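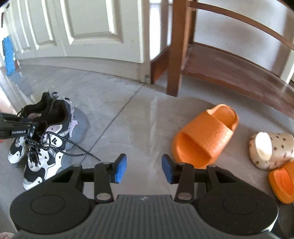

I have been putting off the shoes since July. The coats got done, the scarves got done, the mystery bag of single gloves got done (well, thrown out), and still every time I came home I stepped over the same heap of footwear and told it "next week." So on Thursday I finally put some music on, dragged everything out onto the tile and sat down in the middle of it with a mug of tea.

First thing I learned: laying shoes out on the floor is the whole job. Once they're out where you can see them, the deciding is easy! In a heap they all look useful. Spread out, you spot the pair you haven't worn in three winters right away.

My black, white and gray FILA sneakers were never in danger. I love those things. They have a bit of pale lilac on the heel and a touch of pink inside the collar, and I'm sure I bought them for the lilac and told myself it was for the padding. But the laces, oh my goodness. They're black with little white specks and they are LONG, long enough to wander off across the floor on their own, and they'd worked themselves into a tangle right over the toes. I'm a kick-them-off-at-the-door person, so I've only got myself to blame.

Anyway, I decided the laces were getting the full treatment. If you've never washed yours, it's dead simple:

- Pull them all the way out, and take a second to look at how they were threaded if it's anything fancy.
- Soak them in a bowl of warm water with a squirt of dish soap. I gave mine 20 minutes.
- Rub them between your hands, especially the part that goes over the tongue.
- Rinse, squeeze in a towel, hang up overnight.

I don't put mine in the washing machine anymore. I did it once without a mesh bag and had to cut them out of a sweatshirt sleeve.

The re-lacing took me longer than the washing. I started from the toe on both shoes, got all the way up the left one, and found one end was twice as long as the other — so out it all came again. Kiran Thakur, if you're reading, yes, you did tell me to even up the ends before the second row of holes. I wasn't listening, I was eating your samosas.

For the shoes themselves I just used an old toothbrush and a damp cloth. The mesh bits want a light hand and the white parts can take a proper scrub. The gray edges around the sole came up better than I expected, though there's a scuff on the right one that I think is just part of my life now.

Now I need somewhere to put everything. I've been eyeing a little two-shelf rack called the Trukener, but it's narrow and I'm worried the winter boots will flop off the front. A plain boot tray might be the better buy, and cheaper too. If anyone has a rack that fits sneakers AND tall boots in a tiny entryway, please tell me in the comments!

The sandals are still waiting for their turn. I'll get to them this weekend.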